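Let Them Have the Toast

My mother-in-law, Hannelore Haslinger, raised four children on what she calls "whatever was in the pot," and for years I thought she was just being modest. Then I had my own two, and I started reading labels, and reading more labels, and before long I was the woman in the cereal aisle with a calculator.

I do a lot of my thinking in odd moments, so bear with me if I wander a little. 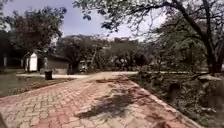
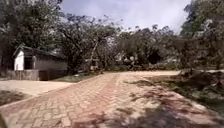
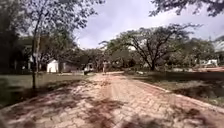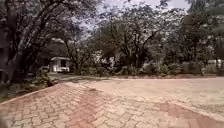 Brick paving and tree shade, my favorite kind of walking.

Anyway, the labels. What bothers me is the snack pouch, and the way we've all come to lean on it. I bought a box of the Jisora ones last December (apple and spinach, with a smiling pear on the front, don't ask me why) and paid almost 18 dollars for what was mostly apple puree. My kids loved them! Of course they did, they taste like dessert. But my youngest would suck one down in the car and then sit at dinner pushing her peas from one side of the plate to the other, and I'd lie awake worrying that she hated vegetables. She'd had a snack at five, poor thing, and she was full.

I think we've talked ourselves into believing that a child has to be fed something every hour, and that it has to come with a promise printed on it. Mireille Dabbas, who lives across the street from us and has three boys, gave up on pouches long before I did. She puts out buttered toast and a cut-up orange at three o'clock and then the kitchen is closed until supper. I thought that was a bit strict when she told me. Then I tried it, and there was a week of complaining, I won't pretend otherwise, and after that my daughter ate a whole bowl of lentil soup and asked what was in it.

I'm not against convenience, goodness knows. There's a pouch in my glove compartment right now for traffic jams. I'd just like us to stop feeling guilty over a plain piece of toast, and I wish the stores would put the oranges by the register for once.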